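About Bondbridge

Bondbridge collects demonstration data for companies and labs that train robots to handle everyday objects. We opened in February with two arms and one table. Today we have 11 stations and a staff of nine.

What we do

A client sends us a task list. Our operators carry out each task by guiding an arm through it, start to finish, while the station records joint positions, gripper state and video. One run from start to finish is an episode. Each episode gets a written instruction, a pass or fail mark and a note if something odd came up.

Most of our current work is tabletop sorting and placing with kitchen items. Operators change the layout between episodes – a plate gets turned, a bowl moves back, a bottle is laid on its side – so that a model trained on the data doesn't just learn one arrangement. We use play food for most of this. It keeps its shape and can be handled all day.
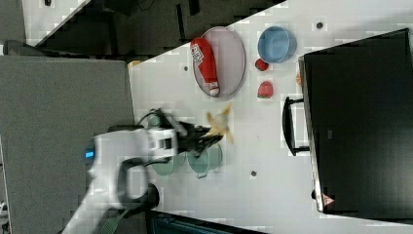
Our object library

The library holds 261 items, each with a number and a shelf. Clients can pick from the list or ship us their own. Replicas that get worn are replaced with the same model where we can find it, and the change is logged with the dataset.

Failed episodes

We keep them. A dropped item or a missed grasp is labeled and delivered in a separate folder, and the client decides whether to use it. We have delivered more than 134 hours of recordings so far, failed runs included.

Who we are

Venla Hyvönen runs operations and trains new operators. Training takes two weeks, and the first week's episodes are never delivered. Vitalii Demchenko looks after the stations and wrote Ploron, the software we use to review and label recordings.

Working with us

Small pilot orders are welcome. Send us your task list, the arm you plan to train on and the file format you need. We can also build a station to match yours – allow extra time for that.

Page last updated August 7, 2025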